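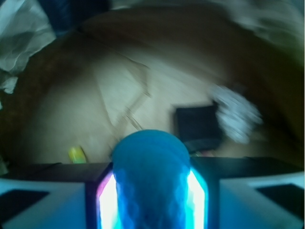 손목 카메라. 파란 것을 양쪽 손가락으로 물고 있음.

홈 | 자유게시판 | 고장·사고 | 장터 | 로그인

[고장·사고] 비상정지 풀었더니 물건을 놓는 그리퍼
2025년 6월 29일 | 글쓴이: Seren Edwards

Parri 두 손가락 그리퍼 쓰시는 분 계신가요. 제어는 Clavier로 합니다. 하는 일은 상자에서 잡동사니를 집어 옆으로 옮기는 것이고, 저희 집 고양이도 월급만 주면 할 수 있는 수준입니다.

증상은 이렇습니다. 물건을 문 채로 비상정지를 누르면 얌전히 멈춥니다. 손가락도 안 풀리고요. 여기까지는 설명서대로입니다. 그런데 버튼을 돌려 빼고 리셋을 누르는 순간, 시작 버튼은 건드리지도 않았는데 손가락이 끝까지 활짝 벌어집니다. 물건은 중력이 가져갑니다.

높이 440mm에서 떨어뜨린 게 벌써 7번입니다. 지금까지는 가벼운 것만 다녀서 발등이 무사한데 8월부터 유리병이 들어옵니다. 로그에는 436번 경고 하나만 찍히고, 설명란에는 "그리퍼 상태 알림"이라고 적혀 있습니다. 저도 제 상태를 누구한테 알리고 싶네요.

Donal Brophy
436은 원점 재설정입니다. 정지 들어갈 때 그리퍼 쪽 통신이 끊겼다가 리셋하면서 다시 붙고, 붙자마자 자기 위치를 모르겠다며 끝까지 열어 보는 겁니다. 고장 아닙니다. 설정에서 '연결 시 자동 원점'을 끄세요.

Seren Edwards
껐습니다. 꺼져 있습니다. 껐다 켰다 다시 끄기까지 했습니다.

Apolinar Contreras
배선부터 보시죠. 그리퍼 전원을 어디서 따셨나요? 팔 쪽 공구 단자에서 따면 비상정지 때 24V가 같이 죽는 구성이 있습니다. 그러면 자동 원점을 꺼도 소용없고, 부팅 때는 무조건 한 번 엽니다. 물고 있던 게 안 떨어진 건 기어가 역방향으로 잘 안 돌아서 버텨준 거고요. 고마운 기어입니다.

한 가지 더. 손가락 안쪽 조명이 정지 중에 꺼집니까, 켜져 있습니까?

Seren Edwards
조명은 꺼집니다. 정지하면 꺼지고 리셋하면 다시 켜집니다. 저는 그게 절전 기능인 줄 알고 내심 기특해하고 있었습니다. 전원은 공구 단자 맞습니다. 설치한 분이 "선이 깔끔해진다"고 하셨고 과연 깔끔합니다.

Apolinar Contreras
그럼 답 나왔네요. 그리퍼 전원만 따로 빼서 비상정지랑 상관없이 살려두세요. 명령만 막고 전원은 유지.

Réjean MacDonald
잠깐만요. 비상정지와 상관없이 전원을 살려두라는 말을 이렇게 가볍게 하시면 곤란합니다. 손가락에 사람 손이 끼어서 버튼을 누른 경우엔요? 모터가 계속 힘을 주고 있을 텐데요. 떨어진 병은 쓸면 됩니다. 손가락은 못 씁니다.

Apolinar Contreras
전원을 끊어도 기어 때문에 안 벌어지는 건 똑같습니다. 방금 제가 쓴 글에 있는데요. 끼인 사람 입장에선 차라리 전원이 있어야 열어줄 수 있죠.

Réjean MacDonald
버티는 것과 계속 미는 것은 다릅니다. 그리고 열어줄 사람이 조작반 앞에 있다는 보장이 없고요. 위험성 평가 없이 정지 회로에서 뭘 빼라는 조언은 저는 반대입니다. Balel 공장에서 일할 때 그런 "깔끔한" 개조를 두 번 봤고 두 번 다 제가 보고서를 썼습니다. 글솜씨만 늘었습니다.

Donal Brophy
둘 다 반씩 맞는 말씀. 제가 아까 자동 원점 끄라고 한 건 취소합니다. 전원이 통째로 죽는 구성이면 효과 없습니다.

절충안 올려봅니다.
1. 전원은 그대로 둔다.
2. 리셋 후에도 그리퍼 전원은 따로 버튼을 눌러야 들어오게 릴레이 하나를 넣는다.
3. 그 버튼 누르기 전에 물건 밑에 상자를 받치거나 손으로 받아낸다.

원시적이지만 벌어지는 시점을 사람이 정하게 됩니다. 릴레이도 아무거나 쓰지 말고 정지 회로 그린 사람한테 도면 보여주고 하세요.

Réjean MacDonald
3번에서 "손으로" 빼주시면 찬성합니다.

Donal Brophy
뺐다고 치세요. 수정 기간이 지났답니다. 이 게시판은 5분이면 역사가 됩니다.

Corey Ruawai
Gridunthorpe에서 같은 조합으로 돌립니다. 저희는 팔 속도 제한을 300mm/s로 걸어놔서 덜 무서울 줄 알았는데, 떨어지는 물건에는 속도 제한이 안 걸리더라고요.

저희는 Clavier 쪽에서 순서를 바꿨습니다. 리셋이 들어오면 팔이 뭘 하기 전에 화면에 "물건 있음/없음"을 묻게 했습니다. 그런데 이건 그리퍼가 켜지면서 제 맘대로 여는 건 못 막습니다. 화면이 질문을 띄울 때쯤 답은 바닥에 있습니다. 결국 Donal 님 방식처럼 전원 투입을 분리했고 그 뒤로는 조용합니다.

참고로 일시정지 버튼으로 멈추면 이 증상 없습니다. 작업자들이 점심 먹으러 갈 때 비상정지 누르는 버릇이 있으면 그것부터 고치시는 게 쌉니다.

Seren Edwards
마지막 줄에서 뜨끔했습니다. 7번 중에 진짜 비상은 한 번이었고 나머지는 전화 받으러 가면서 제가 눌렀습니다. 빨갛고 커서 누르기 좋거든요.

릴레이 안으로 도면 그려서 설치 업체에 보냈습니다. 답장에 "원래 그렇게 쓰시면 안 되는데요"라고만 왔는데, 뭘 그렇게 쓰면 안 된다는 건지 물어봐둔 상태입니다. 그동안은 물건을 내려놓고 나서 일시정지, 병은 릴레이 달기 전까지 안 받기로 했습니다. 영업 쪽에는 제가 말하기로 했고 아직 말 안 했습니다.

Apolinar Contreras
릴레이 안 괜찮네요. 그래도 저는 전원 유지가 맞다고 봅니다.

Réjean MacDonald
저는 아니라고 봅니다.

댓글 4

나사하나남음: 436 설명란은 예전 버전에 "알 수 없음"이었어요. 많이 발전한 겁니다.

새벽조립반: 저희 것은 정지해도 조명이 안 꺼지는데 그럼 전원이 따로 들어간 건가요?

Apolinar Contreras: 조명만 따로 물렸을 수도 있으니 단자에서 전압을 재보세요. 불빛만 보고 판단하지 마시고요.

새벽조립반: 쟀더니 정지 중에도 24V 그대로 나옵니다. 이거 Réjean 님 보시면 안 되는 글인가요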